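Chapter 4
Who Does the Fiddly Bits?

When Cummont announced it would automate its produce sorting, the shed manager, Ifor Hopkin, put up a notice saying no one's job would change. The notice was laminated. It came down in April, by which time most people's jobs had changed and one person's had been given a new name.

The official plan had the machines taking the dull work and leaving the interesting work to the staff. Hefin Watkins, a sorter with 11 years on the line, asked which work was the interesting work and was told it would be identified in due course. He is now a handling demonstrator. He picks up fruit with a gripper tool, puts it down again, and goes home with a different sore muscle.

Chapter 3 treated automation as a purchase. You chose the machine, argued about the price and found somewhere to plug it in. This chapter is about labour, and in particular the labour that turns up after the purchase. A sorter's hand knows how hard to squeeze a tomato. Getting that knowledge out of the hand and into a machine is a job in itself, and at Cummont it was left out of the budget, which did find $500 for a launch morning tea.

Handling work of this sort needs very little in the way of premises. A table and a basket of mixed produce will do.

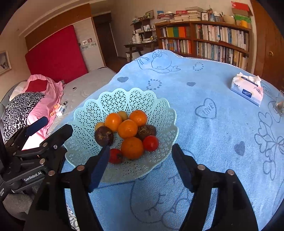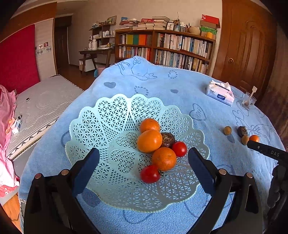 Rhydian Humphreys, who ran the rosters, had allowed 60 minutes of training per person. His second roster allowed a good deal more, and his third had a column for arguments. The arguments were mostly about pay. Was a demonstrator a sorter, a trainer, or something the award had never heard of? Management favoured the cheapest answer and the staff favoured the dearest, and we will follow both sides through the negotiations in Section 4.3.

Before then you will need some vocabulary. Section 4.1 separates a task from a job, a distinction Hopkin's notice managed without. Keep a pencil handy, and read the Plosik case at the end of the section before attempting the one on Drarkance, where the colour-coded org chart takes some getting used to.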